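原産地証明を「紙一枚」と呼ぶのはもうやめてほしい

朝から三本電話して、まだ一本も折り返しがない。その待ち時間に書いている。荒い文章になるのは勘弁。

リネンの生地と、それを縫ったキッチンクロスやエプロンを輸入している。会社は小さい。私と、通関書類を半分見てくれる妻と、繁忙期だけ来る人。取引先は国外の小さな織元と縫製所がほとんどで、いちばん長いのがTrullovという織元。ここの生地は本当にいい。洗うたびに目が詰まってくる。その話を始めると終わらないのでやめておく。

言いたいことを先に。繊維製品の特恵関税、つまり協定を使って関税を下げるあの仕組み、小さい業者にはほとんど使えない。使えないように作ってあるとまでは言わない。でも使えないまま何年も放ってある。それを「活用が進んでいない」「周知が足りない」と言われるのが腹立たしい。周知はされている。セミナーの案内なら山ほど届く。知っていて、計算して、あきらめている。そういう人間がかなりいるはずだ。

五月の話をする。

Trullovの生地を、隣国の縫製所でエプロンにして入れた。132箱。生地はTrullovで織った。糸はまた別の国から買っている。縫いは隣。で、これはどこの国の製品か。関税をまけてもらえるのか。この質問に、私は三週間かけて答えを出せなかった。

衣類や布製品の場合、協定によっては「織って、かつ縫う」の両方が域内で行われていないといけない。糸からと言われる協定もある。縫うだけでいいものもある。同じエプロンなのに、どの協定で入れるかで条件が違う。隣の国の工程を足していいかどうか(累積というやつ)も違う。割合で何パーセントまでなら域外の糸を許すという例外があって、その割合が重さで見るのか値段で見るのか、それもまた違う。

これを全部読んだ。協定の附属書を印刷して付箋を貼って、妻に「辞書?」と言われた。

読めば分かる、と専門家は言う。まあ、読めば分かるところもある。問題は、分かったあとに証明しないといけないことのほうで、そこで止まる。

織元のChelsea Garsideさんに糸の仕入れ書類をお願いした。彼女は営業だけど、実際は何でもやっている。返事はすぐ来た。「どの糸?」と。そりゃそうだ。同じ規格の糸を二か所から買って、倉庫で同じ棚に置いて、機にかかるときには混ざっている。エプロンに使った反がどちらの糸だったか、織元は記録していない。する理由がこれまでなかった。品質は同じなんだから。

「うちの大口のお客さんからは聞かれたことがない」とも書いてあった。ここが肝心で、大口の客はたぶん自分で糸を指定して、場合によっては買って渡している。糸の出所は最初から客の帳簿にある。書類は勝手に揃う。小口の私は織元が持っている定番の生地から選ぶ。定番には糸の履歴がない。同じ機で織られた、ほとんど同じ布で、片方は関税が下がり、片方は下がらない。

これ、制度の目的に照らしておかしくないか。域内の産業を使ってくれた分をまけましょう、という話だったはずだ。私は域内の織元を使った。域内の縫製所も使った。使った事実は誰も疑っていない。書けないだけ。 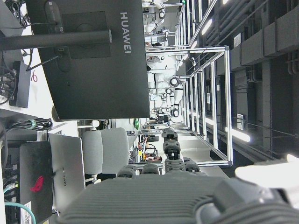

モニターの裏とノートパソコン2台

で、電子化の話になる。必ずなる。この話題で人と話すと、五分以内に「システム入れたらいいのに」と言われる。

入れました。Plorbyというやつ。品目番号を入れて、材料を入れて、工程を入れると、どの協定が使えるか判定してくれる。画面はきれいだし、サポートのDorottya Hegyiさんは辛抱強い。製品に文句はない。ただ、最初の画面に「材料の原産国」という欄がある。そこが埋まらないと先に進まない。私が三週間かけて埋められなかった、まさにその欄。

空欄で進めないのか聞いたら、「不明」を選べば進めます、ただし判定は「使用不可」になります、とのこと。正しい。まったく正しい。月額を払って、知っていた答えをもらった。

電子化で速くなるのは、情報がすでにある人だ。ない人は、ないことが速く分かる。それはそれで価値がある、という意見も分かる。あきらめるまでの三週間が三分になるなら助かる。でもそれを「中小企業の活用支援」と呼ばれると、うーん。

もうひとつ、自己証明のこと。最近の協定は役所や商工会議所に証明書を出してもらわなくても、輸出者なり生産者なり、場合によっては輸入者なりが自分で「これは原産品です」と書けるようになっている。手数料もいらない、待たなくていい、自由になった、と歓迎された。私も最初は喜んだ。

やってみて分かったのは、責任がこっちに来たということ。あとから確認が入ったときに説明するのは、書いた本人だ。輸入者が書いたなら輸入者。根拠の書類を何年も保管して、聞かれたら出す。出せなければ、まけてもらった関税をあとで払う。場合によっては上乗せもある。

発給機関に出していた頃は、面倒だったけど、誰かが一度見てくれた。間違っていればその場で突き返された。突き返されるのは嫌なものだけど、あれは無料の検査でもあったんだと思う(手数料は払っていたので無料でもないか)。今は誰も突き返してくれない。通る。通ってしまう。そして何年かあとに封筒が来るかもしれない。

怖くて使えない、という人を私は笑えない。

Bevan Hindsという同業がいる。国は違うけど扱う物がほとんど同じで、見本市で毎年隣り合わせになって、それで話すようになった。彼はクッションカバーで一度やられた。詰め物のほうじゃなくて、裏地。裏地の布が別の国のもので、品目の分類を決める部分ではないから関係ないと思っていたら、そうでもなかった、という話。額にすればたいしたことはない。でも対応に費やした時間が、と彼は言っていた。半年、夜は全部それだったらしい。翌年から彼は特恵を一切使っていない。通常の税率で払って、そのぶん値段に乗せている。「睡眠代」だそうだ。

睡眠代を払っているのは最終的にはお客さんで、そこも私は気になる。

ここで反論を書いておく。自分でも何度も考えたので。

まず、緩めたら迂回が起きるでしょう、という反論。これはその通り。域外で織った布を持ち込んで、ちょっと縁をかがって、はい域内産です、とやる業者は必ずいる。過去にもいたし、今もいるだろう。繊維はそれがやりやすい。軽いし、混ぜても見た目で分からない。だから繊維の規則が他の品目より細かいのは理由のあることで、私も理由そのものには反対していない。織物の産地の人たちが神経質になるのも当然だ。自分のところの織機が止まるかどうかの話なんだから。

ただ、迂回をやる人間が、糸の書類を揃えられないと思いますか? 揃えるに決まっている。それが商売なんだから。書類はきれいに揃っている。混ざった棚から糸を出して「どの糸?」と正直に聞き返してくる織元のほうが、書類では負ける。今の仕組みは、嘘が上手な人より正直で雑な人を先に落とす。そこを見ないで「厳格だから安全」と言うのは、ちょっと違うと思う。

次の反論。小さい業者の節税額なんて知れている、そこまで騒ぐことか。

これは数字で返す。あの132箱、税額の差は運賃をちょっと上回るくらいだった。運賃が丸ごと浮く。うちの規模だと、それは次の新柄を一つやれるかどうかの差になる。最低ロットの話をすると、Trullovで新しい柄を織ってもらうには1192メートルからで、これは向こうの整経の都合で決まっている数字なので、まけてもらえない。そのメートル数を前払いできるかどうか。毎年そこで悩む。関税が下がっていれば悩まない年があった。

大きい会社にとっては誤差で、うちにとっては新柄ひとつ。同じ税率の同じ一パーセントが、そのくらい重さが違う。

三つ目。専門家に頼めばいい。

頼んだ。Wraggという、フォワーダーもやって通関もやって相談にも乗りますというところ。担当はNatalie Cleggさん。優秀。ものすごく優秀。最初の電話で「糸ですね」と当てた。で、見積もりをくれた。品目ごとに調査費がかかる。エプロン、ミトン、クロス大、クロス小、パン袋。うちは一品目あたりの数が少なくて、品目の数ばかり多い。雑貨屋に卸すというのはそういうことで、同じ物を千枚買ってくれる店はない。調査費を足したら、まけてもらえる関税を超えた。

Natalieさんは自分から言ってくれた。「この規模だとうちに頼まないほうがいいです」。商売する気があるのかと思ったけど、ありがたかった。その電話のあとで、夕方まで倉庫で段ボール潰してた。

じゃあ何が言いたいのか。

使えない制度を使えと言わないでくれ、というのが半分。もう半分は、こう変えたら使える、という話。素人考えなのは承知の上で書く。

一。少額の貨物の扱い。いまでも一定額より下なら証明がいらない、という枠はある。ただ低い。サンプルを入れたらもう終わり、くらいの感覚だ。ここを上げる。上げたぶん迂回が怖いなら、年間の合計で上限をかければいい。一社が一年でここまで、という枠。小口を何百回に分けて通すやり方はそれで防げる。迂回で儲けるには量がいるので、年間の枠で縛られたら商売にならないはずだ。

二。織元の単位で認めてほしい。品目ごと、貨物ごとではなくて。Trullovなら、年間に買った糸のうち何割が域内か、これは帳簿で出る。仕入れ台帳があるんだから。Chelseaさんも「年単位なら今日出せる」と言った。その割合が基準を超えていれば、そこの生地は全部よしとする。混ぜて在庫して帳簿で割り振るという考え方自体は、代替性のある材料についてすでに規則にある。あるんだけど、糸の在庫管理をその方式でやっていました、ということをまた書類で示さないといけない。小さな織元はそこまでやれない。もっと荒くていい。年に一回、帳簿を見せて、それで一年間。

三。一回目は払わせるだけにする。上乗せなし。あとから間違いが見つかっても、小口で初回なら差額だけ。Bevanが夜を半年使ったのは、差額より「疑われている」という状態が長かったからだと私は思っている。本人はそう言っていないが。

四。これは制度じゃないけど、相談窓口の答えを公開してほしい。事前に聞けば教えてくれる仕組みはあって、私も使ったことがある。丁寧だった。ただ私が聞いて私がもらった答えは、隣で同じ物を入れている人には届かない。公開されているものもある、でも探し方がとにかく分かりにくい。エプロンで出てこなくて、前掛けで出てくるとか、そういうことになる。

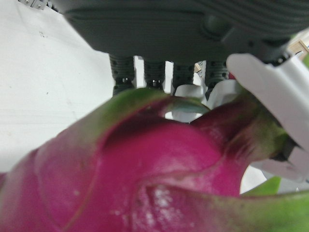 この話を、縫製所のDineo Naidooさんにもした。工場の奥さん、というか実質の工場長。縫製の側から見るとまた全然違うらしい。

彼女のところには、客から「原産地宣誓してくれ」という用紙が毎週のように届く。書式が全部違う。客の国の言葉で来ることもある。何を宣誓しているのか正確には分からないまま、署名しないと注文が来ないので署名する。ミシンは43台、事務は彼女ひとり。生地は客から支給されるか、指定された織元から買うかで、その生地の糸がどこから来たかなんて縫製所に分かるわけがない。分からないのに「使用した材料はすべて当地域の原産であることを確認しました」に署名する。

「確認って、何を見ればいいの」と聞かれた。答えられなかった。私もその用紙を送った側の一人なので。

ここがいちばんまずいと思っている。下請けにいくほど情報がなくて、下請けにいくほど署名だけ求められる。責任の紙が上流に向かってどんどん押し流されていって、いちばん弱いところで止まる。何かあったら「縫製所が確認したと書いています」。書いてある。たしかに。

私は送るのをやめた。Dineoさんに署名してもらった紙を二通持っていたけど、使わないことにした。通常の税率で払った。妻には「そのお金で何が買えたか」を具体的に言われた。湯沸かし器だった。

きれいごとに聞こえるかもしれない。実際は怖かったのが大きい。正義感が三割。

それからTidgateの保税倉庫の件も書いておきたい。本筋から少しずれるけど、腹が立っているうちに。

特恵を使うかどうか迷っているあいだ、貨物は倉庫で待つ。待てば保管料がかかる。貨物を出して、あとから書類を出して戻してもらう方法がある協定もあれば、ない協定もある。あるほうでも、担保だの期限だのがある。私は調べているうちに無料の期間を過ぎた。一日ごとに増えていく。倉庫の人は何も悪くない。メールの最後にいつも「引き続きよろしくお願いいたします」と付いていて、それが毎日、保管料の明細と一緒に来る。あれは効いた。

調べれば調べるほど損になる構造。早くあきらめた人がいちばん得をする。そうすると次からは調べない。統計の上では「活用率が低い」になる。そしてセミナーの案内が来る。

セミナーの話もしておく。二回行った。一回目は総論で、協定の歴史と地図。二回目は実務編と書いてあったので期待した。例題がネジだった。ネジと、自動車の部品。材料が三つしかない、工程が一つしかない、きれいな例題。質問の時間に「生地の糸が二か所から来ていて混ざっている場合は」と聞いたら、講師の方がちょっと黙って、「個別のご相談は後ほど」と。後ほど行ったら行列だった。並んでいたのがだいたい布と食品の人で、そこでの立ち話がいちばん勉強になった。染めの工程を足すと条件が変わることがある、というのもその列で教わった。

染め。これも言い出すときりがない。生成りのまま入れるのと、染めてから入れるのとで、満たすべき条件が変わることがある。染色とか捺染とかに付帯の加工をいくつか組み合わせると原産とみなす、みたいな書き方の規則がある。うちの商品は生成りが売れる。つまり加工が少ない、つまり条件を満たすのが難しい。余計なことをしないほど不利になる。薬品を使って水を使って色をつければ道が開ける。環境にやさしい消費を、と別の役所のポスターには書いてある。隣に貼ってあった。ほんとに隣に。

大手の人に会うと、「うちは専任が二人いて、それでも大変ですよ」と言う。嘘じゃないと思う。大変なんだろう。でも専任がいて大変な仕事を、配達と検品と請求書の合間にやれというのは、大変の種類が違う。

小さい輸入業者がいなくなって困るのか、と聞かれたら、困らないのかもしれない。布巾なんてどこでも買える。ただ、Trullovみたいな織元は大手の注文だけでは回らない。古い機は遅くて、大きなロットが入ると何週間も塞がる。そのすき間に小口を入れて食いつないでいる。小口が減ると、古い機から止まる。止めた機はだいたい戻らない。部品がないので。域内の産業を守るための規則で、域内の古い織機が止まる。順番として変だろう、と私は思うけれど、因果をちゃんと示せと言われると困る。手元にあるのは自分の帳簿と、何人かの話だけだ。

業界団体は、と言われそうなので。入っている。意見も出した。要望書の下のほうに「手続きの簡素化」と一行入った。毎年入っている一行で、去年のものと比べたら句読点まで同じだった。上のほうは大きな会社の話で、それは会費の額どおりなので文句を言いにくい。でも「簡素化」の三文字では何も動かない。どの書類を、どの規模の業者について、どう省くのか。そこまで書かないと、役所のほうも動きようがないんじゃないか。担当の人だって悪意があるわけでもなく、ネジの例題しか手元にないのだと思う。布の例題を渡さないと。

だから自分のを公開しようと考えている。エプロンの工程表、分からなかった欄、かかった時間、保管料の合計、払わなかった調査費、払った関税。全部。相手先の名前を出していいか、いま聞いているところで、Chelseaさんからは即答で「どうぞ」と来た。Dineoさんはまだ。急かすことでもない。取引先の名前と金額を並べて出すことに、妻は反対している。理由を聞いたら、まあ、もっともだった。金額は丸めるかもしれない。

同じような人がいたら、自分の例題を書いてほしい。うまくいった話でなくていい。うまくいった話は事例集にいくらでも載っている。途中であきらめた話の、どこであきらめたか。欄の名前まで書いてあると助かる。「材料の原産国」で止まった人が何人いるのか知りたい。

それと、秋の荷をどうするか。まだ決めていない。Chelseaさんが、次の整経から糸の棚を分けてみると言ってくれた。紙を一枚貼るだけだから、と。現場の人が守ってくれるかは分からないそうだ。忙しくなると近い棚から取るので。分けてもらえたとして、縫いが隣国なので累積の条件がまだ残っている。そっちは附属書の付箋の黄色いところ、もう一回読む。

電話が鳴ったので、いったんここまで。

追記。電話は倉庫からで、箱がひとつ濡れていた件でした。証明書とは何の関係もなし。折り返しはまだ来ません。本文、「荒い」と「粗い」が間違っていると妻から指摘あり。あとで直しまます。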